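Plernby group reports grasp prediction from wrist camera alone

2019-07-01

A research group at Plernby has published results from a method that estimates whether a two-finger grasp will hold before the arm begins to lift. The method, called Ellura, uses only images from a small camera at the wrist. It needs no force sensor and no fixed overhead view.

Hedvika Šimek, who leads the work, said the group started from a practical problem. Thin, rigid parts often sit slightly rotated between the fingers after closing, and the motor current looks the same whether the part is seated or about to slip.

"Current tells you the fingers stopped," Šimek said. "It tells you very little about what stopped them."

The training set contains 3278 grasp attempts recorded up to April. Each attempt was labeled by the outcome of a lift and a short shake. Of these, 900 were set aside for testing and were not used at any stage of tuning.
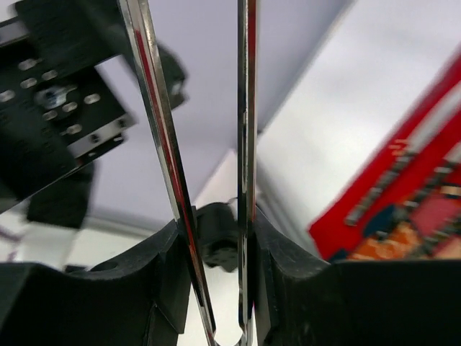
Reflections were the main source of error in early versions, according to Bit-na Um, who wrote the image processing code. Polished metal picks up color from whatever is near it, and the first network treated that color as part of the object.

"We had false positives that followed the color of the part," Um said. "If you changed the part and kept the pose, the score moved. It should not have."

The group considered painting the fingers matte but kept the metal finish, as a coating would wear and change the contact surface. Instead, Um masked the finger area using the known joint position and trained a second branch on the region between the tips. The two outputs are combined before the lift decision.

On the test set, the error rate fell from 29 percent to 17 percent. Most of the remaining errors involve motion blur, when a part is still moving at the time the image is taken. A short delay before capture reduces them but adds to the cycle time, and the published figures do not include it.

Šimek was cautious about how far the result carries. All attempts were made with one gripper design, and the mask has to be rebuilt if the finger shape changes. "I would not claim it transfers," she said. "We have not tested that."

A second test is planned with Vaněk, a parts supplier, using a mixed bin of connectors and small boards. The labeling tool, Pimau, will be released with the data once the file format has been fixed. Um said the raw images will be included without masks so that other groups can apply their own.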